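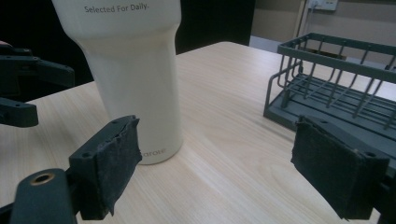
No. 7

Quick one, the kettle's on and I have a bus to catch. Finally moved out of the Hurnow place. Took two trips in a borrowed van and one very long argument with a mattress. The mattress won. It lives in the hallway now.

New apartment is on the Grillberg side, up the hill, which my knees have opinions about. Rent's a bit less. Heating is loud. Bakery downstairs opens at 6 and you can smell it through the floor, so I'm awake at 6 too. Fine by me so far, ask again in November.

Still no internet. Kandton said 10 working days, then sent a text saying my order was "in progess" (their spelling, for once not mine). Writing this on my phone with my thumbs, sorry.

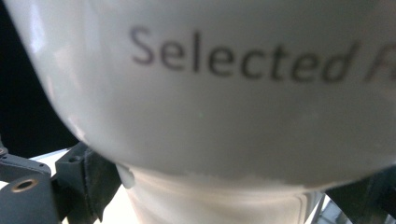
Also the mail. Anything sent to Hurnow goes to a box at the Beaudoin depot, box 2402, and you have to show up in person with ID before noon. Went yesterday. Forgot the ID. Went back, line out the door, got one dentist reminder and a catalog for garden sheds. I dont have a garden.

Ok bus. Next post when theres a proper desk to write it at.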